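Dye bench notebook – Hallport
Thursday, November 22, 2018
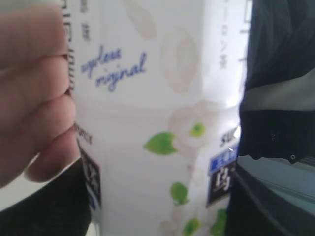
Hand on the white bottle, blue script on the label.

Short day, holiday for half the building. Wanted to get the walnut hull bath finished before the weekend and mostly did.

Wool first. 100 g skein from the Pronby lot, scoured last night, left in the bucket with the lid on. Alum at the usual strength, into the pot cold, brought up slow. Went off to answer the phone and it got to 103 on the old dial thermometer, which can't be right for an open pot of water, so that dial is now retired. Using the glass one from the Hesis box from here on. Means the July temps in this book are probably all high by a few degrees. Not going back to fix them, just read them with that in mind.

Second run held at 70 C for an hour by the glass one. Much happier. Wool still soft, no felting at the ends where it touches the pot. Color is a flat mid brown, less red than the July batch. Same hulls, so either the water or the age of the hulls. They've been in the paper sack since summer and smell dusty.

Split the skein in 2 after rinsing. One half dipped in iron, very weak, maybe five minutes. Went dark fast, nearly charcoal, a bit green where it was folded. Too strong again. Halve the iron next time and keep it moving. Other half left plain.

Oda Hellström came by and wants the plain brown for the border on the Figueroa job. She says the warp is already wound so I need some 70 more grams in the same shade, which I dont have mordanted. Told her Tuesday.

Rinse water ran clear on the fourth change for the plain half, sixth for the iron half and even then not really clear. Hung both on the back line, tags on. Check them by daylight tomorow before saying anything about the shade to anybody.

To do
– mordant the rest of the Pronby wool
– new thermometer, order two
– strain the hull bath and keep it, still color in it
– pH strips, nearly out
– iron pot needs its own spoon!! marked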